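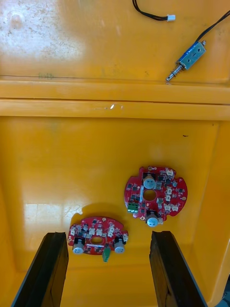
Kitting line going to robots, what happens to the kitters?

pliers_n_flux
Posted in Electronics Assembly > Shop Talk

So our place is finally doing it. I've been kitting at Duvberg for years (boards, harnesses, little solenoids, all the stuff that goes to the benches upstairs) and in April they put arms on the cell next to mine. One kit per tray, same bins we always used. My job is now "cell tender," which so far means I fill bins and get paged when something needs a human. Anybody else been through this? Did you keep your hours?

Dong
Reply #1

We went through it with the Livarix line. Hours stayed the same, but the day feels completely different. I used to chat with the person across the table all shift and now I'm walking between cells looking at a tablet. My wrists love it! My head, not so much.

harness_hattie
Reply #2

Boards are the easy part. Ask them how it does on wire. I tie harnesses for a living and no two of them lie down the same way in a bin, so I'd like to see the numbers before anyone calls that job automated.

pliers_n_flux
Reply #3

Fair question lol. Last full count I saw on the whiteboard was 198 kits on day shift with 3 kicked back, and all of the kickbacks were harnesses. I did 125 on a good day by hand, but I also caught bent pins while I was at it, and that isn't on the whiteboard.

Américo Rocha wrote it up for the plant newsletter, so I'm pasting his bit with the picture. He's our lead and he's a decent guy, but read it with that in mind. 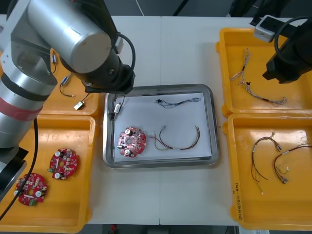

PLILUVITZ PLANT, April – The kitting cell is now part of the regular day shift. Parts wait in the orange trays on either side and the kit is built in the steel tray in the middle, on a paper liner. Round boards, connector modules and wire harnesses are all in the mix. Kitters from the old line have moved to tending, restocking and final check, and their names stay on the kit card. If you want to train on the cell, talk to me before second break. – A. Rocha

Dong
Reply #4

"Their names stay on the kit card" is the line I'd ask about. Are you signing for kits you didn't build?

pliers_n_flux
Reply #5

Yep. I look over every one before it goes up, so I guess I'm signing for the look. There's a thread going in the break room about whether that should be its own pay grade – I say yes, obviously.

harness_hattie
Reply #6

I'm going to disagree with the room a little. Checking is lighter work than picking and I wouldn't expect more money for it. What I'd fight for is time. If the arms go faster than you can look, the check turns into a stamp.

oldreel
Reply #7

Hattie, come on. Lighter on the back, sure, but you're the one they call when a bad kit hits the bench. That's responsibility and it should cost them something. We got a bump for it at my shop after we asked twice in writing.

And get the part numbers for your bins printed on real labels while they're in a spending mood. Ours were all marker and it took forever to sort out part 2816 from the other one.

pliers_n_flux
Reply #8

Marker here too, haha. I'll add labels to the list. Asking about the sign-off in writing first though, and I'll post what Américo comes back with.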